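The spare screw is not a spare part

When a two-arm cell stops, everybody opens the laptop first. I was doing the same for years. Now I think the first tool should be a hex key, and the code should wait.
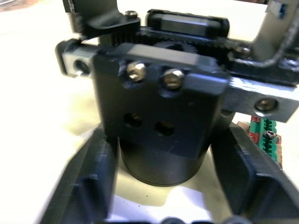 At Utitz, where I look after one such cell, we lost six mornings in November to a fault we called "drift". Jacinto Bañuelos changed the offsets 126 times. The cause was a finger screw, loose by less than a quarter turn.

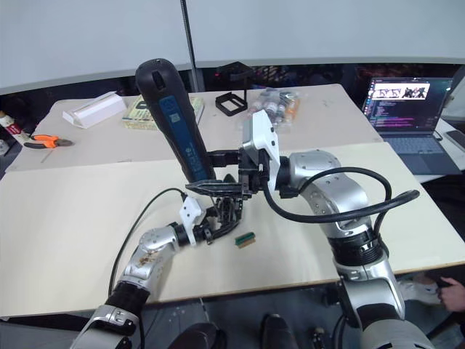 My opinion is simple – whoever writes the motion should also tighten the gripper. In many shops these are two people and they meet only when something is broken. Ranasinghe, our supplier, sends a maintenance sheet of 224 lines, and I respect it, but a sheet does not feel play in a finger.
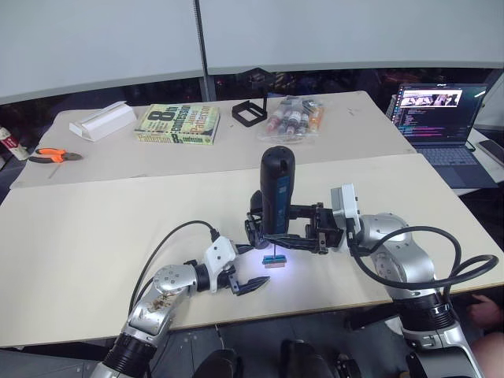
Some colleagues answer that this is a waste of an engineer's time. Maybe. Our cell made 3,655 cycles after the repair without one new offset, and I spend ten minutes on it before coffee. I check the fingers, then the cable loops, then the joints by hand with power off.

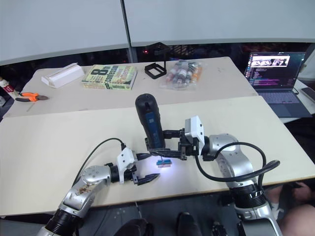

I do not say that software is never guilty. In the old Vomska cell it was guilty often. But I would like to see the hex key on the table before the first line is changed.

Related
Who owns the torque record?
Ivon: two years with one small cell
Cable loops and how long to leave them

18 shares | 6 comments

Contact | Copyright | Back to top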